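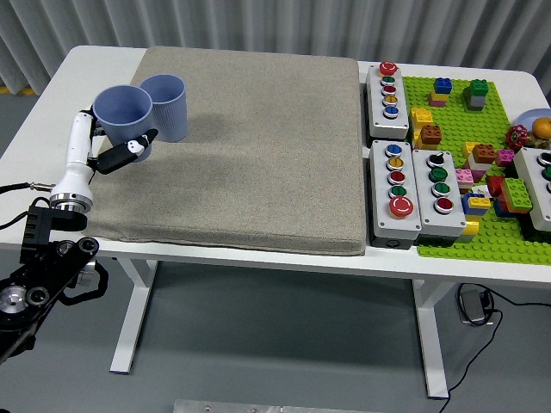 Quick one tonight, I've got soup on and I keep having to get up and stir it.

So. The big table. I've been promising to write about the table for ages and then Christmas happened and then January happened, and now it's 2021-01-23 and the room's been in use for weeks in its new shape and I still haven't put a word down. Three of you have asked. Sorry. Going.

Short version: white table in front of the curtain, cushion on top of the table, bricks on the right, cups wherever the cups end up. I love it. It's taken me a stupid amount of time to get to something that simple.

Long version, in no good order.

The curtain first. It's the pale grey pleated one and I went back and forth on it for most of November. I wanted a blind. Everyone wanted a blind. A blind would have been 400 all in with the fitting, from Bosetti, and the man was very nice about it, but then I held the curtain fabric up against the wall for an afternoon and that was that. It's so calm. You put anything bright in front of it and the bright thing just sings. Green especially. And it hides the back wall, which has the old filler patches on it, and which I'm not painting till spring. Maybe summer.

Pleats do need a going over with the soft brush or they hold dust. Top to bottom, not side to side. Learned that the slow way.

Floor is grey, we inherited the floor, I've stopped minding the floor.

Right, the table. White top, nothing fancy. I looked at the Tadel one for a long while, it had a lip round the edge that would've stopped things rolling off, and everyone on the forum swears by it. But a lip is a pain to wipe. You get crumbs and grit sitting in the corner and then you're in there with a cotton bud at nine at night. Flat top, one swipe with a damp cloth, done. Things roll off now and then. They're bricks, they survive.

White shows every mark. I know. Mum said so, my sister said so, the delivery driver said so (uninvited!). It does show every mark, and that's why it gets wiped. The old brown table at the last place was filthy for years and looked lovely.

Soup. Back in a sec.

Ok. The cushion.

This is the one people raise an eyebrow at, so let me go on about it a bit. It's a great big thick thing, beigey grey, rounded edges, with a fine speckle all through it, and it lives on the table. Not on the floor or a chair. It takes up most of the left side and a good part of the middle as well, and yes that's a lot of table to give away.

But! Hard tables are so noisy. If you've ever had a box of Duplo tipped out on one you know. Having a big soft area next to the hard area changes the whole sound of the room. You put a cup down on it and there's no clack. And it changes how people use the table too, which I didn't expect, they sort of lean in over it and slow down. Azra Leka put her whole forearm on it the first time she came round and stayed like that for the length of a cup of tea. I think she'd have had a nap if I'd left the room.

Things stand up on it better than you'd think, by the way. I assumed cups would topple. A plastic cup stays upright on it quite happily so long as you set it down flat. Tall thin things, no. I tried a vase. Don't try a vase.

The speckle is the clever part. I nearly bought plain. Plain cream, very beautiful, would have been a disaster in a week. With the speckle you can't see fluff or biscuit or whatever it is that comes off jumpers. I go over it with the hoover nozzle and every so often it gets a proper sponge down and is left to dry on its edge overnight. It takes AGES to dry because it's so thick, so do it when you don't need the table the next morning. I've forgotten this twice.

Cups. The light blue plastic ones with the ribbed sides. I've written about these before so I'll keep it short (there's a post from when I first got them, with a rant about glass in it, scroll back if you're keen). They're from Gunawan, the hardware shop by the harbour in Hakalport, the one with the buckets outside. He keeps them on the bottom shelf behind the washing up bowls and I bought more than I needed. The ribs mean they don't slip when hands are soapy and they also mean they get a faint line of gunk in the grooves if you're lazy. Old toothbrush, bit of washing up liquid, round and round. Fine again.

Hardly anyone drinks from them, I should say. They're for sorting into, scooping with, tipping from one to another, putting over things. Best toy on the table and they're cups. Two out at once is the right number I think, I used to put the whole stack out and it was just cups everywhere and people got overwhelmed. Me. I got overwhelmed.

They've ended up living at the back left corner of the cushion. I never decided that. It's just where they get put back to.

Then the right hand side is all the bright stuff. The green baseplate, properly bright, LEGO green, you can see it from the hall. I'd had that baseplate in the loft for years thinking it was too loud for any room I'd ever want to sit in. Against the grey curtain and the white it's the best thing in there. I go in some mornings before it's light, put the lamp on, and there it is being green at me.

On it there's a handful of Duplo. I keep it to a handful on purpose. We have a crate of the stuff, 400 pieces if you belive the label on the side and I'm not about to check, and when the crate's out all that happens is digging. Dig dig dig and then it's all over the floor. So the crate's in the cupboard and a few bricks come out, and when I've been tidying I leave a couple of stacks half made so there's something to carry on with. Blue on top of yellow and pink, say. Green on grey. Nothing clever. A bare baseplate makes people shy, I've noticed this, they hover. Give them a stack with room on top and their hand goes straight out.

Washing Duplo, as two of you asked: warm water, washing up liquid, a pillowcase with the end knotted if you're using the machine, cool wash, no spin. Then out on a towel stud side down. If you leave them stud side up the underneath stays wet for days and it smells like a pond. The ones I do in the sink come up nicer.

And the button boxes. Along the left edge of the baseplate, in grey boxes, with the big red mushroom ones and the green and yellow and blue and so on. I know they're an odd thing to have next to Duplo. They're so satisfying though?? I can't walk past without giving one a press. The one with the black knob is a bit different from the others and I like that it's there, breaks up all the pressing with some turning. They overlap the baseplate a bit and I keep shifting them off it to be neat, and they keep creeping back on, so I've given up and it does look friendlier.

They want wiping with a barely damp cloth and a dry one straight after. Go round the collar of each button where the grime sits. Takes me 14 minutes to do the whole table including those, I timed it once when I was avoiding a phone call.

What else. Money, someone always asks about money. The table was 200 second hand, collected. The cushion was a present so I can't tell you and I'm not going to ask. Cups, pennies. Bricks were already ours. Baseplate same.

Things I'd do differently: get the curtain before the table, as I ended up dragging the table about on my own to hang it and there's now a scrape on the floor that I've put a mat over. And I'd measure the cushion. I didn't measure the cushion, I just got lucky that it left enough room for the green.

Things still to do: the filler patches (see above, summer). Somewhere better for the spare cups. A proper lid for the crate becuase the old one's split down the side. And I want to try a second, smaller cushion on a chair, same fabric if they still do it, so if anyone has seen that speckly beige anywhere please leave a comment with the shop.

Recipe for the soup next time if it's any good. It's catching on the bottom, got to run -- x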